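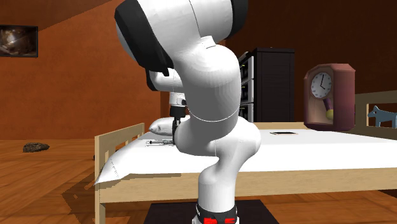
Figure 3-1. Bedroom with a light wooden bed and wooden floor.

3. Placing and pairing room sensors

This section covers the battery-powered room sensors supplied with the Nornent heating controller. Complete Section 2 (Controller wiring) before you begin. The controller must be powered and showing the Home screen.

Each heating zone needs at least one room sensor. A zone with two sensors uses the average of both readings unless a lead sensor has been assigned (see 3.5). Bedrooms are normally set up as separate zones so that a night schedule can be applied.

3.1 Before you start

You will need:
Room sensor and wall plate
Two screws and anchors (supplied)
One CR2450 cell (supplied)
Small Phillips screwdriver
Level
Pencil

Write the zone name on the label inside the battery door before mounting. The label cannot be reached once the sensor is on its plate.

CAUTION: Keep coin cells away from children. If a cell is swallowed, get medical help immediately.

3.2 Choosing a location

1. Select an interior wall. Exterior walls read low in cold weather and may cause the zone to overheat.

2. Mark a point 5 feet above the finished floor. In a bedroom, a lower position is acceptable if it is above the top of the mattress and clear of bedding.

3. Check that the point is at least 3 feet from any radiator, supply register, lamp or television.

4. Check that air can move freely past the sensor. Do not mount it behind a door, a curtain or a headboard, or inside a bookcase.

5. Hold the sensor at the marked point and press the side button once. A green light shows that the controller is in range. Amber shows a weak signal. Red shows no signal.

6. If the light is amber or red, move the sensor in steps of 1 foot along the wall and repeat step 5.

Note: Foil-backed insulation, mirrors and metal closet doors reduce range. The open-air range is 370 feet, and the range indoors is always shorter. If no point in the room gives a green light, install an Ikura repeater in the hallway before continuing.

3.3 Direct sunlight

A sensor in direct sun reports the temperature of its own case and not that of the room. The error depends on the season. A location that is shaded in summer may receive full sun in January, when the sun is lower and reaches farther into the room.

1. Look at the location in the morning, at midday and in late afternoon.

2. Note any time when a patch of sunlight crosses the wall or any furniture directly under the sensor. Dark tabletops warm up faster than white ones and can create a rising current of warm air.

3. If sunlight reaches the sensor at any time of day, choose another wall.

4. If no other wall is available, open Zone > Advanced > Solar filter and set it to On. The filter ignores a rapid temperature rise while the light reading is above 550 lux.

Note: The solar filter slows the response of the zone. It should stay Off in rooms without windows. It also has no effect on sensors with firmware older than version 16.

Tabletop use: The sensor can be placed on a desk or nightstand with the folding foot opened. Keep it upright. Do not lay it flat, as this blocks the lower vent. Tabletop sensors should be left in one place for the whole heating season. Moving a sensor between rooms does not move the zone with it, and the controller will go on heating the original room.
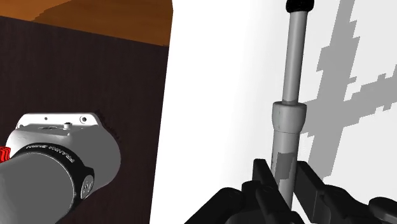

3.4 Pairing a sensor

Pair sensors one at a time. Leave the cells out of any sensors not yet paired.

1. On the controller, select Zones > Add sensor. The display shows SEARCHING.

2. Open the battery door on the sensor and insert the cell with the plus sign facing out.

3. Within two minutes, hold the side button until the light blinks green.

4. When the controller shows FOUND, compare the last four characters on the display with those on the sensor label. If they match, press OK.

5. Select the zone from the list, or select New zone and enter a name. Zone names may contain up to twelve characters.

6. Close the battery door. Snap the sensor onto its wall plate with the vents at the bottom and top.

7. Wait 30 minutes before checking the reading. Handling warms the case.

If the controller shows error 179, the sensor is still registered to another controller. Remove the cell, hold the side button for ten seconds to discharge the unit, then reinsert the cell while still holding the button. Release the button when the light turns solid red. Repeat from step 1.

CAUTION: Do not pair sensors while a firmware update is in progress. The update screen shows a moving bar and the word WAIT.

3.5 Assigning a lead sensor

Use a lead sensor where one part of a zone matters more than the rest, such as the sleeping area of a large bedroom with an attached dressing room.

1. Select Zones, then the zone name, then Sensors.

2. Highlight the sensor and press Lead. A star appears beside it.

3. Set the weighting. At 100 percent, the other sensors are displayed and logged but do not affect heating. The factory setting is 70 percent.

Lead assignment can follow the schedule. For example, a living area sensor may lead by day and a bedroom sensor from 10:00 p.m. See Section 5.

3.6 Offset

If the displayed temperature differs from a trusted thermometer by more than 1 °F after the sensor has settled, enter an offset.

1. Place the thermometer beside the sensor, at the same height, for one hour.

2. Select Zones, then the zone name, then Offset.

3. Enter the difference. Use a minus sign if the sensor reads high.

Do not use the offset to make a room warmer or cooler. Change the setpoint. An offset larger than 4 °F usually means that the location is unsuitable; return to 3.2.

3.7 Sensor test

The controller polls every sensor at 6:00 a.m. on Wednesday and records the result in the service log. To run the test at any other time:

1. Select Service > Sensor test.

2. Wait until each line shows PASS, LOW or LOST.

PASS: No action needed.
LOW: Replace the cell within two weeks. Pairing is kept.
LOST: Check the cell first, then the signal as described in 3.2, step 5.

A zone with no working sensor goes to frost protection and holds 45 °F. Its name blinks on the Home screen until a sensor reports again.

Replacement wall plates for older Dal Bello sensors are listed in Appendix B. Kendero sensors use a different radio and cannot be paired with this controller.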